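# Input Buffering in a Two-Button Platform Game

Project report, November 15, 2023
Group: Yanti Tuhumury, Fabian Holzer, Flynn Sutcliffe

## 1. Task

Pileck is a side-scrolling platform game built by our group for the course. The player has two actions, jump and dash. In the first playable build, testers complained that jumps were "eaten" when the button was pressed just before landing. The task was to add an input buffer and to find a buffer length that removes the complaint without causing unwanted jumps.

## 2. Implementation

The game logic runs at a fixed step. Each button press is stored with its step number. When the character touches ground, the controller checks the stored press and starts a jump if the press is still inside the buffer window. A used press is deleted. Dash uses the same code with its own window – the two are never merged, as an early version fired both on one landing.

Eylül Tuncer drew the test level, called Lucero. It has 14 gaps and no enemies, so a failed run can only come from movement.

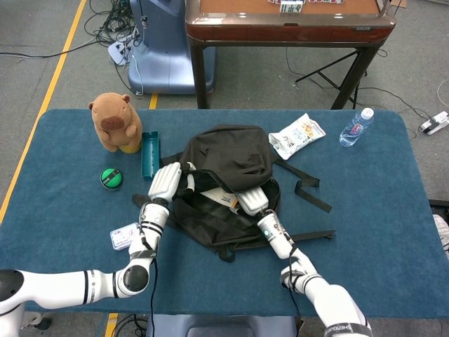
Three window lengths were compared: no buffer, 8 steps and 14 steps. Every tester played Lucero with all three in random order and was not told which one was active. The game wrote each press, landing and fall to a text log. We kept 300 runs after removing those in which the tester paused or quit.

## 3. Results

Without a buffer, most falls followed an early press. With 8 steps this type of fall became rare. With 14 steps it was rarer still, but a new problem showed up at gap 8, where the ledge is short: testers who pressed jump twice in the air got a second jump they did not want and overshot.

The 8-step window was chosen for jump. Dash stays unbuffered for now.

## 4. Open points

- The log does not record analog stick position. Wahyudi Entili has a patch for this, not yet merged.
- Moving platforms were left out. Landing detection on them is one step late.
- The window is stored in steps, so it has to be converted if the step rate changes in March.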